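Furnivari Light Wood Tabletops: Care and Use FAQ
Updated Apr 20, 2018

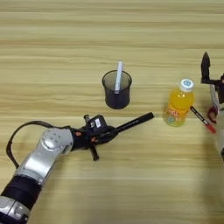
Finish and grain

Why does the grain on my table look striped?
The boards are cut so that the grain runs along the length of the table. Darker bands between paler ones are normal and differ from one top to the next. We do not sort boards by color, and we do not exchange a top because of a strong band unless it is also a structural defect.

What are the thin, straight pale lines in the grain direction?
On our tops these are usually joints between boards. Run a fingernail across one. If the nail passes over without catching, no action is needed. If it catches, photograph the line in daylight and send the picture to the service desk with your order number.

Will the color change?
Yes. Light wood darkens with exposure to daylight, and most of the change takes place in the first year. Move cups, trays and lamps every few days during that period. An object left in one place will leave a paler patch, which fades slowly once the area is uncovered.

Drinks

Do I need coasters?
For hot cups, always. For cold drinks, use a coaster if the container will stand longer than it takes to finish the drink. Condensation collects under the base of a cup or bottle and can leave a white ring in the finish.

How do I remove a white ring?
Let the table dry overnight. Rub the ring along the grain with a soft cloth and a small amount of Wiltmont Table Oil, then wipe off the excess after 5 minutes. Repeat once the next day if the ring is still visible. Dark rings have gone through the finish and need sanding (see Refinishing).

Are soft drinks and juice a problem?
Sugar and acid both attack an oiled finish if left to dry. Wipe spills with a damp cloth, then with a dry one. Orange drinks contain colorants that can settle into open grain, so check the base of a small bottle before putting it back on the table after pouring. Keep the cap closed when the bottle is not in use.

Can I leave a stirrer or a spoon on the wood?
Stand it in the cup. A flat stick laid on the surface holds liquid underneath it by capillary action and marks the finish faster than an open drop does.

Markers and ink

Can I write at the table?
Yes, with a pad or a desk mat underneath. Permanent marker bleeds through a single sheet of ordinary paper. Cap markers between uses.

How do I take marker off the surface?
Water-based marker: damp cloth, a drop of dish soap, light pressure along the grain.
Permanent marker: a cotton swab with rubbing alcohol, applied to the mark only. Alcohol also dissolves the oil finish, so stop when the swab no longer picks up ink and re-oil the spot the same day. Test on the underside first.
Do not use acetone, bleach or melamine sponges.

Refinishing

How often should I oil the top?
Twice a year in normal use. In homes with forced-air heating, apply the first coat in November.

How much oil do I need?
One 200 ml can covers a standard top with two thin coats.

What grit should I use for a dark ring?
Start at 180 and finish at 240, by hand, always along the grain. Sand the full length of the affected board. Spot sanding leaves a shallow dish that shows under side light.

Does this apply to the Curiddale top?
No. Curiddale tops are lacquered. Do not oil or sand them. Clean them with a damp cloth only.

Warranty

What is covered?
Open joints, warping and splits that start at an end. Rings, ink, heat marks and color change are classed as wear.

Where is the model number?
On a sticker under the top, near one corner. Llorente tops start with 646. If the sticker is missing, the number is also printed on the delivery note.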